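2 min read
3 comments · 51 shares

Evening, August

Laundry day again, which in this apartment means the bed stops being a bed and becomes a counter. I had meant to do the folding this morning. I had also meant to answer the letter from Clurkunham about the lease, so the blue things got my full attention after lunch, purely out of cowardice.

The green sheet is holding up, I'll give it that. I bought it to replace the white one, on the theory that olive hides everything. It hides coffee. It does nothing for creases, and by three o'clock it had more of them than the clothes did. 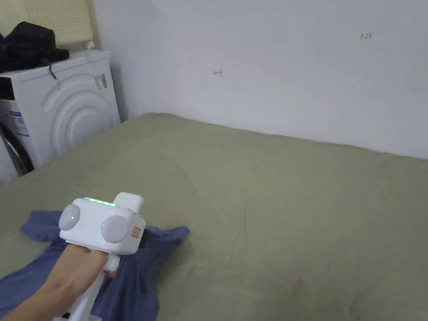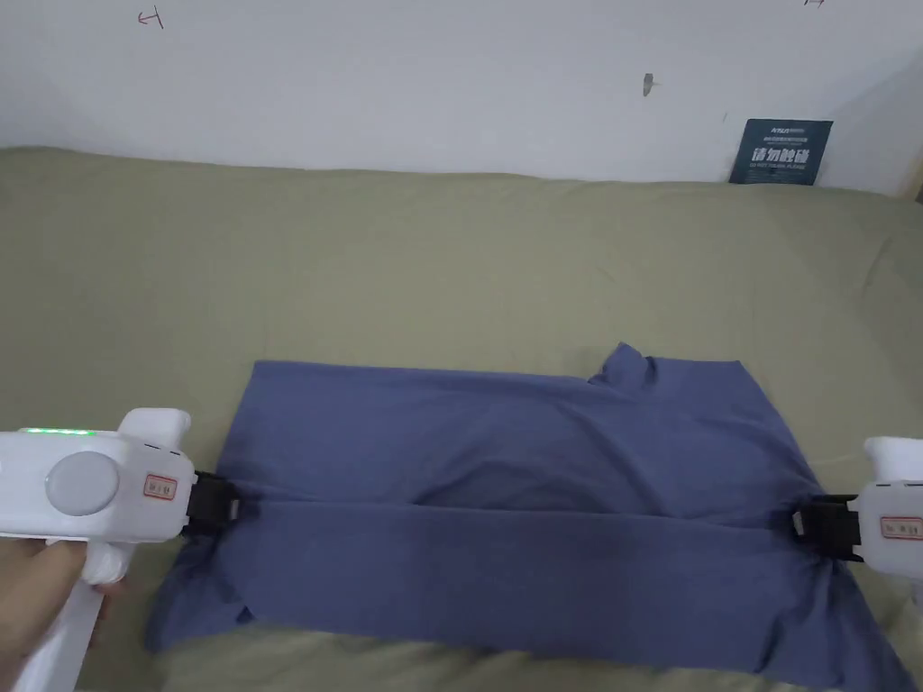
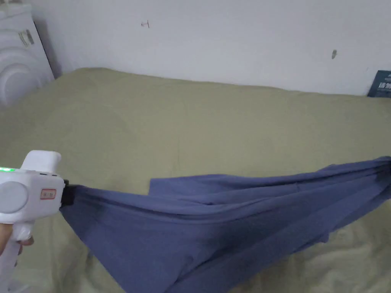 Blue on green, all afternoon.

By Dzifa Darko
Share · 3 comments

My mother folded a shirt in two moves and could hold a grudge through both of them. I have her grudges. My method is to make one long crease across the thing, look at it with some pride, and then notice the bottom corner wandering off out of reach. Xuelian says to do the sleeves first. Keegan says to roll everything, like a man packing for a boat. They've been arguing about it for 2 years and neither of them has come over to help.

I also looked at that wall for longer than I'd like to admit. It's plain white and has a small pen mark on it, up high, and I can't think what anyone was writing up there. I considered scrubbing it. Then I considered what the lease says about scrubbing, and that brought me back to the letter, so I picked up another piece of laundry.

Everything blue is in the drawer now. A couple of items are in there under protest and will need the iron before anybody sees them. Sum-yee called at six to ask if I was free for dinner and I said I was exhausted, and when she asked from what, I said paperwork.

Letter still on the table. Need more hangers.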